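Sorting by Size and Color: A Small Parts Storage Project

Project report, second-year Packaging and Storage course
Group members: Remzi Polat, Tatiana Ševčík, Natália Lukáč
Course instructor: Svetozár Baláž
Submitted June 22, 2023

1. Background

The supply room next to our classroom holds the cylinders used in the first-year measuring exercises. They come in different heights, widths and colors. Until this spring they were all kept in one deep cardboard box, and anyone who needed a certain piece had to dig for it. Pieces were put back in any order. Mr. Baláž asked each group to pick one storage problem in the building and suggest a fix that cost less than 100 euros. We chose the cylinder box.

Our question was simple. If the cylinders are kept in open bins and each bin has its own color, do people find the right piece faster and put it back in the right place?

2. Choice of containers

We compared two ranges of bins. The Brirkine bins had lids and stacked well, but the lids had to be taken off every time, and two of the first-year students we talked to said they would just leave them off. The Aneck bins were open at the top. We went with Aneck for the trial and borrowed them from the storage catalog samples that the school already had.

Depth mattered more than we expected. In the old box a short cylinder disappeared under the tall ones. In a shallow bin a tall cylinder stands up over the rim, so it can be picked by its upper part, and a short one can still be seen from above. This is why we decided to keep tall and short pieces apart instead of sorting by color alone.

3. Layout

The bins stand side by side on a white tabletop against the wall. Tall black cylinders go in the yellow bin. Short, wide cylinders go in the red bin. The third container, at the right, is for pieces that have not been sorted yet. All pieces are stored standing on end. We tried laying them down on the first day, but they rolled into each other and it was hard to see which was which.
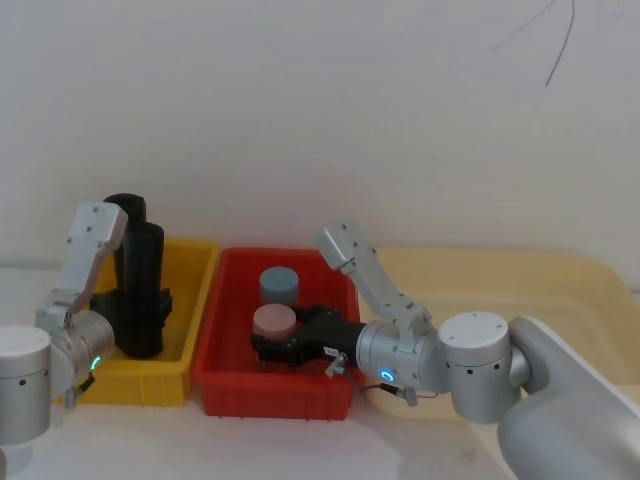 Black cylinders in the yellow bin, short ones in the red bin.
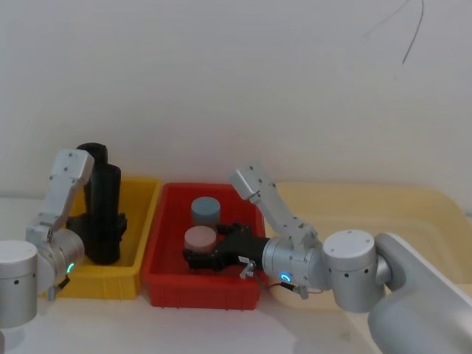 We made no marks inside the bins. Tatiana wanted to draw circles on the bottom to show where each piece should stand, and we left this out because the set of cylinders changes from term to term.

4. Method

We asked 14 first-year students to take part. Each of them got a card with the name of a piece, for example "short, pink" or "tall, black," and had to fetch it and later put it back. Half of them used the old cardboard box first and the bins second. The other half did it the other way around. Remzi kept time with a phone. Natália wrote down where each piece was returned.

Before the trial we gave no training except one sentence: tall in yellow, short in red, not sure on the right.

5. Results

The median time to fetch a piece from the cardboard box was 25 seconds. From the bins it was 15 seconds. The slowest times with the bins came from students who looked in the right-hand container first, even though the piece on their card had already been sorted.

Most pieces went back to the correct bin. The mistakes were nearly all with middle-height cylinders. Students did not agree on whether these were tall or short, and our rule did not say. Some put them in the right-hand container, which was fine under the rule, but it meant that container filled up.

6. Problems

The red bin got crowded when all the short pieces were in it. With a few pieces there is enough space for fingers on each side, but when the bin is full the piece in the back is hard to grip without moving the one in front. A wider bin would help.

Color also caused some confusion. One student had a card for a yellow cylinder and went straight to the yellow bin. We should have thought of this. Gray or clear bins with a printed label might work better, and Rozália Lukáč from the parallel group has offered to share the labels her group made.

7. Next steps

We will add a height rule to the wall above the table so that middle-height pieces have a fixed place. In July the supply room will be repainted and the bins have to be moved out, so the second trial will be held after that. We would like to repeat it with the same cards and a wider bin for the short cylinders.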